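Trestport Allotment and Orchard Club
Minutes, monthly meeting, November 19, 2024, back room at Oddsson

Chair: Guðlaug Hafþórsson. Nine present. Apologies from the Jovside plots.
Started late, heating off again. May minutes finally approved, one spelling fix.

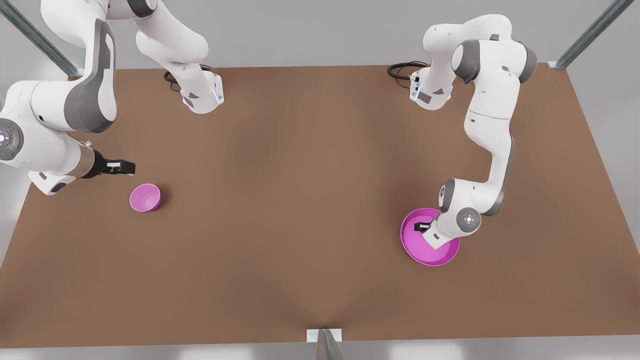
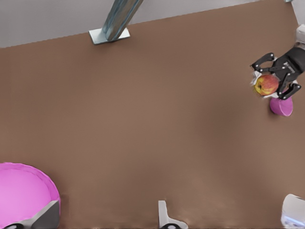
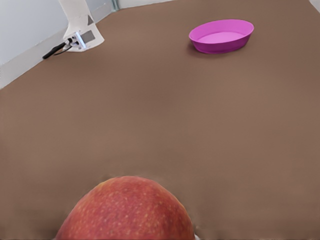 Brown tabletop in the first two, red apple close up in the last.

1. Water
Shutoff is this weekend. Hoses in, barrels tipped. Whoever has the key to the lower tap pls bring it back. Leak by the Ratport gate still there – plumber has looked, quote not in yet. Guðlaug to chase.

2. Fees
53 plots billed, 2 unpaid. One more letter then they go to the waiting list. Some grumbling about the late charge, left as is.

3. Compost
Delivery dumped on the path instead of the bay. Long discussion. Agreed to ask supplier to move it, if no answer by next meeting we shovel it ourselves. No more pizza boxes in the green bin!

4. Pruning
Old trees on the Jovside edge need doing before spring. Two people have loppers to lend. Long ladder is cracked, do not use. Asked wether we can hire one – Guðlaug will get a price.

5. Fence
Deer got in by the north corner. Wire patched for now. New posts put off to next year's budget.

6. AOB
Seed swap: same format as last time, bring lables. Noticeboard lock is sticking, needs oil. Request for a second wheelbarrow, carried over.

Next meeting same room, bring a coat. Closed 8:40.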